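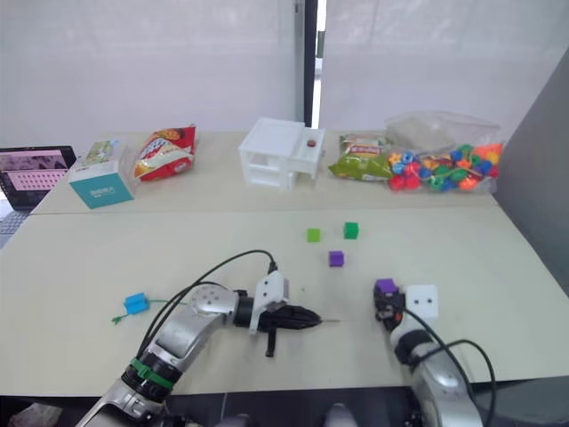

Two arms over a white tabletop, with pale curtains behind.

4. Setting Up Flight Alerts for a New Route

This is the fun part! Once your Bosarov account is open and your home airport is saved, you can tell the app which routes you care about and it will keep an eye on gates, delays and schedule changes for you. Set up your regular trips first, then play around with the places you'd love to go.

Before you start

Update to the latest version of Bosarov and turn on notifications in your phone's settings. If you were a Finari user, your old saved routes are already under My Routes, and you can skip to step 6.

1. Open the app and tap Routes, then Add Route.

2. Type your departure airport. Three-letter codes work great here, and so do city names.

3. Type your arrival airport. The list covers over 200 airports, so if two cities share a name, check the state or country under each one.

4. Choose Nonstop Only or Any Connection. For a brand-new seasonal service, pick Nonstop Only – you'll get a much cleaner list.

5. Pick the months you want to watch. A summer route that starts in April, for example, can be added as soon as the airline has loaded its schedule.

6. Tap the bell next to the route and turn on the alerts you want: Gate, Delay, Cancellation or New Flight Times.

7. Set the delay limit. It comes set to 15 minutes, and you can slide it higher if you don't want to hear about every little hold on the ramp.

8. Tap Save. A green check mark appears next to the route name.

Note: You can watch up to 50 routes on one account. Paused routes count toward the total, and deleted ones don't.

Note: Wogan calendar sync is optional, but try it if you fly a lot! Your saved flights drop right into your calendar with local times at both ends, and they move by themselves when the airline changes the schedule.

Caution: An alert can reach you late if your phone is in airplane mode or has a weak signal. Always check the airport screens before you leave the gate area.

Caution: Removing a route also removes its alert history. Export the history first (Routes, More, Export) if you need it for an expense report or a delay claim.

Sharing a route

Open the route, tap Share and choose a contact. Up to 2 people can follow each route with you, and they'll see the same gate and delay alerts you do – perfect for whoever is driving to the airport to meet you. They'll need the free Braltero viewer on their phone. To stop sharing, open the route again, tap the person's name and choose Remove.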